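Hello from the Mapplebeck robotics club! May's been a busy one. We've now logged 253 goes at the nesting doll job, nearly all on Wednesday evenings, and your Monlow grant has paid for the new wrist braces (much comfier!). 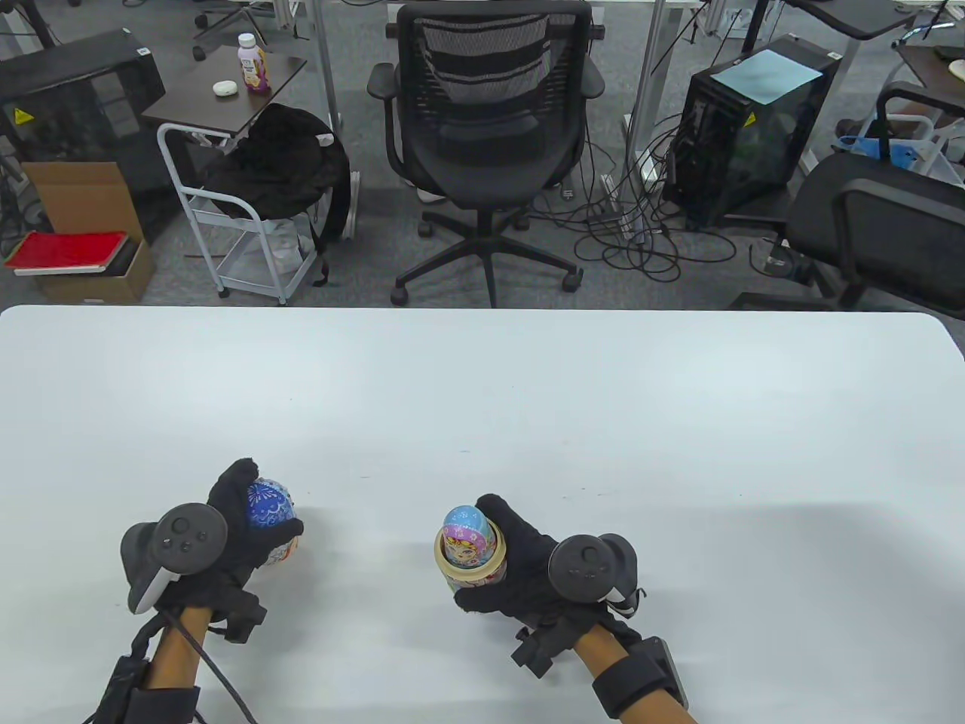
*Nesting dolls in hand: the blue top half and the smaller doll in its open base.*

Lids are still the fiddly bit. 28 goes need redoing, and I'd love 2 more sessions before the Gellell heats if the budget stretches.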